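Notebook 2, Urnside bench
Wednesday, start 9:40
Job 711 — bottled water, whitish wrap label, black cap. Legibility and label position, first pass.

Carton from Kirmont opened this morning. Packing list says 28 bottles, one line, one label version. Numbered on the base in pencil marker before anything else was done.

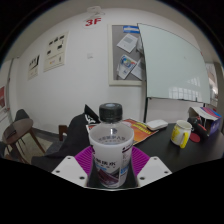
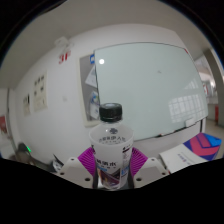 Black ribbed cap, clear shoulder, whitish label in both.

Entry by: A. Sepúlveda
Packaging technician, Urnside

Label stock is translucent enough that the inside of the far wall reads through the shoulder. Dark characters show there as a curved row, blurred, near the upper rim of the wrap. Same effect by eye at the bench from most angles above the cap. Whether Kirmont intended it is not in the spec. Asked in the job thread, no answer yet.

Front panel: the large black characters hold up well. The last one I take as 水. The tiny line under them is the weak point. At arm's length it is a gray stripe to me and I would not sign it off as readable without the flat proof. Same for the narrow column on the right side. Proof to be requested at full size, unfolded. The PDF we have was exported at screen resolution and is no use for this.

Label height: measured from the base to the lower edge with the height gauge, three positions per bottle. Bottles 1 to 12 done before lunch. Spread is inside the tolerance on the drawing except number 7, which sits high on one side. Remeasured 7 after zeroing the gauge, same reading. Set aside, left shelf.

Taper at the lower body makes the gauge foot rock. Used the V-block from the Gadar job from bottle 4 onward and repeated 1 to 3 with it. Old readings struck through, not erased.

Cap removal torque: fixture jaws slip on the ribs if closed by hand only. Closed to the second detent, no slip. Ran five caps, all from the front row of the carton. Values on the torque sheet, not copied here. Do not reuse those five for leak testing.

Weight: balance drifted after the window was opened, readings from 11:15 to 11:30 discarded. Recalibrated with the check weight and started again. Took roughly 20 minutes including warm-up.

Rub test, dry cloth, front panel only: 285 strokes, then the counter jammed. Standard count not reached, so no result entered. No color on the cloth at that point that I could see. Counter needs a new spring or a replacement — there may be one in the drawer under the shrink tunnel.

Open items
— flat proof from Kirmont, full size
— tolerance for label skew, drawing gives height only
— bottles 13 onward, height and weight
— rub counter
— second look at 7 under the side lamp
— return V-block to Gadar shelf when done

Stopped 16:10. Carton resealed and left under the bench. Torque sheet is clipped inside the back cover.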